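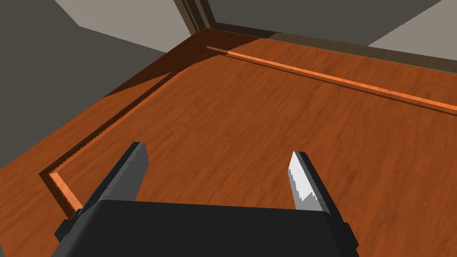 An open gripper over a wood panel in the Gevero simulator.

12 comments | 70 shares

I figured teaching a robot would involve, you know, a robot. Trinity Wojcik handed me a controller instead and pointed me at a virtual kitchen – every try I made would be saved as an example for the model to learn from.

My first two runs were awful! I kept overshooting, and Trinity just reset everything and told me to slow down.
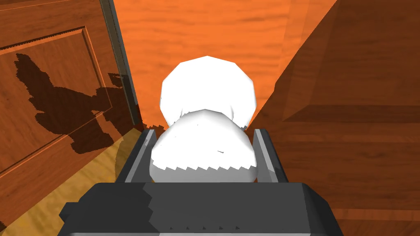

By late afternoon I'd recorded over 70 runs (she kept the wobbly ones too, in a separate folder) and my thumbs were done. Training starts in March, and I've already asked to come back.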